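The Second Life of a Morning Roll

By Javiera Sepúlveda

My grandmother kept her bread in a drawer lined with a flour sack, and by four in the afternoon whatever was left in there had gone sad and leathery. She never threw any of it out. It went into the oven on the bare rack, and a few minutes later it came back to the table crackling, with the butter already waiting. I was well into my thirties, with a kitchen of my own and a good many ruined croissants behind me, before I thought to wonder how she did it.

I started asking around, the way you do when a small question gets stuck in your head, and the asking eventually took me to Lotport in November, when the wind comes straight up the hill from the harbor and everybody in town seems to be carrying a paper bag with something warm in it. Most of those bags come from Dristusar, the bakery at the top of the steps, where Joaquín Navarrete has been baking for 19 years. He sells 600 rolls on an ordinary morning and 742 on the best morning he can remember (there was a regatta on, and he still talks about it with a kind of wonder).

I had expected a man like that to be stern about day-old pastry. He was delighted by the subject! He took me through to the back, poured two coffees, and told me that a toaster oven is the kindest thing you can do for a roll that has sat overnight. A big oven takes too long to come up to heat for the sake of one croissant, and a microwave turns the inside to steam and the outside to a wet sock. A small oven is hot before you have found the jam.

His way goes like this. Set the dial to 300 degrees and let the oven come all the way up with the door shut. Put the roll straight on the wire rack, with no foil and no tray, so the heat can get at the bottom as well as the top. Four minutes for a croissant, six for a bread roll, a minute longer if it has been in the fridge (where, he added, looking at me rather hard, it should never have been). Then lower the door, take the roll out, and leave it alone for two minutes while the layers firm up again.

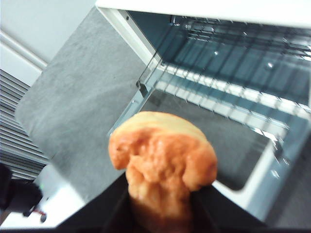
I will confess that the two minutes are the part I find hardest. Something buttery that smells like that wants to be eaten standing up, over the sink, with burned fingertips. But Joaquín made me try one right away and another after the wait, and the second was so much better that I have been reasonably patient ever since, at least when there is company.

We got onto egg wash after that, and we stayed on it for most of the afternoon. Joaquín uses whole egg with a spoonful of milk and a good pinch of salt, beaten the night before so that it thins out and brushes on without dragging. His apprentice, Ademir Sales, prefers yolk alone, for a deeper orange crust. The two of them have been arguing about it, very politely, for as long as they have worked together. Yolk does brown faster, so a glazed roll needs watching when you warm it a second time. If the top is getting dark before the middle is warm, move the rack down a notch and turn the dial back a little.

Neither of them minds a lumpy roll, I was happy to learn. My own come out with bulges and folds and the occasional strange shoulder, and I had always put that down to clumsiness. Joaquín says it is mostly dough that was shaped a bit tight and then rose wherever it could. The folds catch the glaze, and those are the bits he picks off for himself.

I came home with a dozen rolls in my bag and froze them the same evening, each one wrapped on its own. They thaw on the counter while I shower, and they go into the oven about when the coffee does. I clean the rack more often than I used to, with hot water and a stiff brush, after one unhappy breakfast that tasted of last week's cheese toast. The crumbs underneath I shake out over the back step, and there is a sparrow who has come to expect them.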